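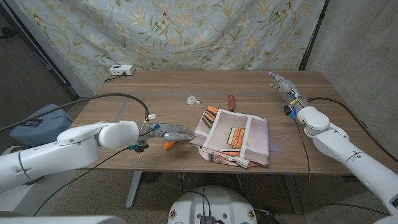
木桌,背后是一幅淡蓝底的印花挂布,上面有叶子和蝴蝶。

# 饭桌不吃饭

我搬进 Metivitz 那套公寓的第一个星期,买了一张饭桌。两米长,实木,Stindow 家的老款,花了 2855 块。送货师傅把它抬上四楼,喘着气问我家里几口人。我说一口。他看了看桌子,又看了看我,在签收单上画了个很大的勾。

这张桌子如今承担的工作包括:放快递,放还没拆的快递,放拆了但打算退的快递;放一盆长期处于弥留之际的绿萝;放电费单;放一只等着缝扣子的大衣袖子(大衣的其余部分也在,主要是垂在地上)。吃饭的时候,我端着碗坐到沙发上去。沙发前面有一张矮茶几,弯腰够碗的角度对颈椎非常不友好,我已经这样吃了三年。

后来我开始打听别人家的饭桌,问得越多心里越踏实。在我认识的人里,饭桌用来吃饭的比例,大概和跑步机用来跑步的比例相当。

## 一件家具的前半生

饭桌曾经是很威风的。

我外婆家那张八仙桌,四条腿粗得像柱子,小孩撞上去,哭的是小孩,挨骂的也是小孩。桌子有上首下首,谁坐哪儿不用说,说了就算失礼。外公的位置背对着墙、面对着门,据说这样来了客人第一眼就能看见。我童年的大部分时间里,家里并没有来过什么客人,来得最勤的是收水费的,外公每次也都是第一眼就看见他。

八仙桌的问题在于,它默认一家有八个人。我们家过年能凑齐,平时只坐三方,空着的那一方放暖水瓶。再后来流行圆桌,圆桌的好处是不分上下,坏处是大家花更多时间讨论谁该坐在哪里。有一年除夕,因为我大舅执意要坐在靠厨房的位置以示谦让,而我二舅也执意要谦让,红烧鱼端上来的时候两个人还站着。鱼凉了,两人都说凉了也好吃。

然后是折叠桌的年代。折叠桌是一种很诚实的东西,它承认房子小,也承认饭一会儿就吃完了。吃完擦一擦,咔嗒一声收到门后面,客厅就还给了电视机。我妈至今认为折叠桌是二十世纪最好的发明,排在洗衣机前面。她的理由是洗衣机不能收到门后面去。

再往后,大家住进了有“餐厅”的房子。图纸上清清楚楚标着这两个字,通常是厨房和客厅之间的一截过道,宽度刚好容得下一张桌子和一个侧着身子走路的人。既然有餐厅,就得有餐桌;既然有餐桌,就得买大一点,万一有客人呢。

## 万一有客人

“万一有客人”大概卖掉了这个世界上半数的餐桌。

Mustotum 是我们城西的家具卖场,三层楼,地下室卖灯。我去那里逛过一个下午,跟着一对看桌子的年轻夫妇走了一段路,自认为走得很自然。两个人住六十多平米的房子,在一张六人桌和一张八人桌之间犹豫。丈夫说六人够了。妻子说过年你爸妈来,我爸妈也来,再加上你弟弟一家。丈夫说我弟弟一家从来不来。妻子说那是因为没有桌子。

我觉得这句话很有力量。它把一个家庭多年的来往问题,归结成了一件可以分期付款的商品。

导购很懂这个道理。她从头到尾没有提过木头的事,她说的是:“你想象一下,孩子在这头写作业,你在那头包饺子。”那对夫妇还没有孩子,我也不确定他们会不会包饺子,但是两个人都往桌子那头望过去,目光非常慈祥。

他们买了八人桌。我猜它现在那头放着打印机。

客人也确实会来,只是来的时候不按计划。他们临时来,站在厨房门口聊天,靠着冰箱,手里端着杯子,谁也不肯坐到桌边去,好像坐下就意味着要谈正事。我家最热闹的一次聚会,所有人都挤在厨房到过道之间那块地砖上,桌子上堆着大家的外套。散场时大家各自翻找,翻了很久,那大概是那张桌子最被需要的时刻。

## 桌面守恒

关于桌面,我总结过一条规律:任何一块平面,只要高度在腰和胸之间,两天之内就会被盖满。盖满之后它会保持这个状态,直到有人要来做客。这时候主人把上面的东西全部转移到床上,客人走后,再从床上转移回来。东西的总量不变,变的是主人的腰。

有朋友推荐我读整理类的书,我读了,还一口气买了三本,都放在饭桌上。书里教人问自己:这件物品还让你心动吗?我对着电费单问了很久。另一本主张给每样东西找一个“家”,用完送回家。道理很好,可是我那些东西显然已经找到家了,住得也很安稳,反倒是我在流离失所,端着碗到处找地方。

我也试过强硬手段。今年 3 月,我下决心清空桌面,铺上一块亚麻桌布,摆上花瓶。那天晚上我第一次正式坐在自己的饭桌前,吃了一碗速冻馄饨。屋里很安静,对面有五把空椅子。我吃得很快,像在面试。

第二天早上,我把钥匙放在了桌布上。钥匙旁边多了一张小票,小票旁边多了一包纸巾。到周末,花瓶已经看不见了。

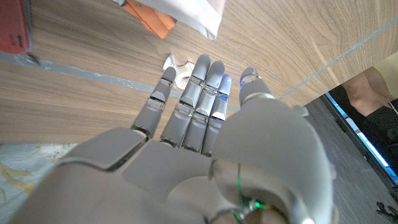 Sidra Swati 听完之后说我把整件事想反了,桌子本来就该乱,一家人要是还愿意把东西往同一块木板上扔,起码说明他们每天都会经过那里;她自己小时候在饭桌上学会认字、挨过骂、拔过一颗牙,真正用来吃饭的时间加起来恐怕最短,可要是让她画一张家里的图,她第一笔还是画那张桌子。

我想反驳,但一时没有合适的材料,就给她续了点茶。茶杯放在哪里是个问题,后来放在了一摞快递盒上,高度倒是刚好。

## Laur 的长桌

听说 Laur 有一家小馆子,只有一张桌子,我专门坐火车去了一趟。

Laur 是个不大的镇子,出站走几步就到头。馆子开在从前的粮店里,没有菜单,坐下以后端来什么吃什么。店里那张桌子极长,能坐 13 个人,陌生人挨着陌生人。老板的想法是,现在的人吃饭太孤单了,应该坐到一起,传传盐罐子,说说话。

我左边坐着一位戴耳机的男士,右边坐着一位在跟别人发语音的女士。盐罐子在很远的地方。我想过要开口请人传过来,后来发现汤其实也不算太淡。

第二道菜上来之后,事情有了一点变化。那是一条整鱼,放在桌子中段,每几个人分一条,没有分餐的公勺,只有一把很钝的刀。耳机男士摘下了一只耳机。语音女士对着手机说了句“等会儿再讲”。三个人围着一条鱼研究从哪里下手,研究得十分投入,最后由我主刀,切得难看极了。女士说她爷爷要是看见这样切鱼会当场离席。男士说他爷爷也是。我说我外公会留下来,但是会一直叹气,叹到吃完水果。

于是我们聊了很久的爷爷。到甜点时我已经知道了男士的爷爷晚年只肯喝自己腌的梅子汤,腌法不外传,连家里人也不外传,现在当然是彻底失传了。至于他本人姓什么、做什么工作,我到现在也不知道。

结账时我问老板,为什么不给一把快一点的刀。老板说以前有过,客人切得太利索,切完就各吃各的了。我不清楚这是经营哲学,还是他懒得磨刀后想出来的说法。两种可能我都尊重。

## 桌子的下半场

回来以后我认真考虑过换一张小桌子。二手平台上卖饭桌的人非常多,我翻了近 200 条,文案惊人地一致:“九成新,几乎没用过。”也有写得比较坦白的:“搬家忍痛出,主要用来放东西,放东西很好用。”有一位卖家附言说桌子买来是为了请客,请过一回,就是乔迁那回。

我给自己的桌子也拟了一条,写到“成色”那一栏卡住了。桌面上有一圈杯子印,是搬家第一晚留下的,那天没找到杯垫,也没找到椅子,我站着喝了一杯水。靠窗那头褪了色,浅浅一块,形状跟那盆绿萝常年待的地方对得上。边沿还有一道划痕,是拆快递时划的,拆的是一把据说非常安全的裁纸刀。

这些都不影响使用,可是按平台的规矩要逐条写明并且报一个折扣。我算来算去,觉得那圈杯子印不应该打折。草稿存在那里,一直没有发。

上个周末我妈来住了两天。她进门环视一周,没有评价,把包放在饭桌上,正好压住三本整理书。中午她做了四个菜,端出来,站在桌前等我腾地方。我推开一片快递,腾出来的面积大约是一张折叠桌那么大。

我们就在那一角吃了饭。她坐靠墙那一边,面对着门。吃到一半门铃响了,送快递的。她抬头第一眼就看见了,冲我扬了扬下巴,让我把东西拿进来,先放桌上。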